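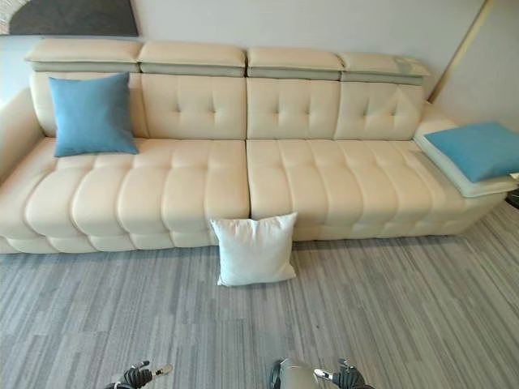 How to get through a very long novel with your book group

Last winter our book group decided to read The Salt Ledger by Primo Fontana, all 882 pages of it. Seven of us started and seven of us finished, which has never happened before, even with the thin ones! I've had a few messages asking how we did it, so I've written it all down in order, with the bits we got wrong left in.

1. Pick the book with your worst reader in mind

I mean that kindly, and in our group the worst reader is me. A long book needs something to pull you along. Ours had a missing brother, a shipping office with dodgy accounts and a grandmother who may or may not have poisoned someone (I've got my view, and Rosângela has hers). Read the first chapter out loud together before you agree. If people start looking at their phones by page three, pick something else.

2. Check everyone has the same edition

We didn't, and it was a right mess. Most of us had the Velter paperback, but Edivaldo turned up with an old hardback from the charity shop in Broltum and his page numbers were miles out. Ebooks are even worse for this. If you can't match editions, go by chapter and forget page numbers altogether. Write down the last line of each section too, and send that round, so people know where to stop.

3. Cut it into chunks, but not equal ones

My first plan was to divide the pages by the number of meetings. Don't do that. Long novels have slow patches and fast patches, and an equal split will land you in the middle of a funeral.

What worked was 5 meetings, three weeks apart. We did the first 200 pages for the first one, another 200 for the second, and then split the rest wherever the story took a breath. The opening is the hardest bit, with all those cousins to learn, so if your group is slow to warm up you could make that first chunk a lot smaller. I'd do that next time.

4. Keep a who's who

Get one sheet of paper, put the family names down the side and add a line whenever somebody new walks in. The Gamero family alone has two Tomases and an aunt who changes her name halfway through. I kept mine folded in the back of the book – it's covered in tea now, but I still know who married the lighthouse keeper. Don't look the characters up online. Pankaj did, and found out about the fire before the rest of us had even got to the wedding.

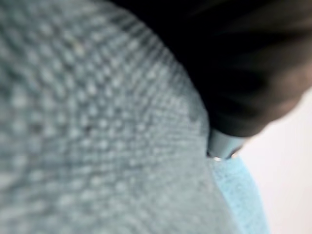 5. Agree what happens when someone falls behind

Somebody will. Our rule is that you come anyway, and the talk only goes as far as the end of that meeting's section, so you might hear a few things you haven't read yet. If you're more than a section behind, ask one of the others to tell you the story so far over the phone. Raíssa did this for me in the third month, and her version was so good I nearly didn't go back and read the real one.

Skimming is allowed. I skimmed most of the chapter on harbour taxes and I'm not sorry.

6. Give each meeting one question

We used to print off those lists of discussion points and they killed the conversation stone dead. Now whoever is hosting brings one question and we see where it goes. The best one we had was "who would you lend money to?", which kept us going till half past ten. Things like "what does the sea mean?" got us a long silence and then somebody put the kettle on.

7. Leave a gap before the last meeting

Give yourselves an extra week for the ending. People will want to finish it in one go, and some of them will want to read the last chapter twice. We met in July for ours, took the food outside and argued about the letter until it got dark. Ask everyone to bring the passage they liked best and read it out. Edivaldo cried at his, and then I did.

If you want a nice clean copy to start with, the Pimentel bookshop will order them in for groups, and they were happy to hold ours until we'd all been in to pay.

Related posts
Short novels you can read in a weekend
How to start a book group when you don't know your neighbours
Reading in translation: where I'd begin
What to ask an author at a signing
Giving up on a book without feeling bad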